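Rolari brings cork underlay range to more shops

Flooring maker Rolari is to sell its cork underlay through independent shops from March, after a first season in which it could only be ordered direct.

The underlay, sold under the name Feleck, comes in rolls and goes beneath laminate, engineered wood and most click-fit vinyl. It is 3 mm thick and is meant for upstairs rooms and flats, where footsteps and scraping chairs tend to carry to the people below. A thicker version for concrete ground floors is planned, but the company has not given a date for it.

Nanna Nørgaard, who runs the underlay side of the business, said shops had been asking for stock since the autumn.

"People want to hold a piece of it before they buy," she said. "They press it with a thumb, they put a board on top and stand on it. You can't do that with a web page."

The first shops to carry it will be the 25 showrooms in the Clundia group, most of which already sell Rolari's boards. Each will have a small raised platform with three types of floor laid over the underlay and the same three laid without it, so that customers can walk across both and compare the sound. Smaller shops will get a sample box and a printed fitting guide.

The cork is ground and pressed by Dağdelen, which has supplied the company's wall tiles for several years. Its plant has added a second press to keep up with the order, and rolls are already being sent to the warehouse. Shops that sign up before the end of February will get their first delivery free of carriage.

Prices in the shops will match those charged direct. Rolari said it would go on taking direct orders, mainly from fitters who buy for several houses at a time, and that there would be no change to trade accounts.

Fitters have had mixed views on cork. Lærke Hedegaard, who lays floors in older houses, said she liked the way it cut and that it lay flat straight from the roll, but she would not use it on a floor that had not been levelled first.

"It will hide a grain of sand and that's all," she said. "If there's a dip in the boards, you'll feel it afterwards whatever you put down. I still spend most of the first day on my knees with a straight edge."

She also advised leaving the rolls opened out in the room overnight before fitting, and taping the joints without overlapping them.

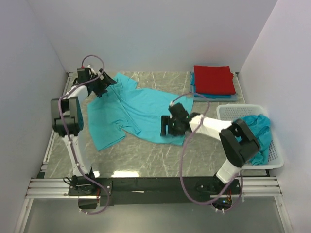 Can the underlay be used with underfloor heating?
Rolari says it is suitable for water-fed systems under engineered wood, but cork slows the heat coming through, so the room will take longer to warm up. It does not recommend it over electric heating mats.

The guarantee is 15 years in a private home when the underlay is fitted with a moisture barrier on solid floors. Rented homes are covered on the same terms, but shops and offices are left out. Buyers should keep the receipt and the label from at least one roll, as the batch number is needed for any claim.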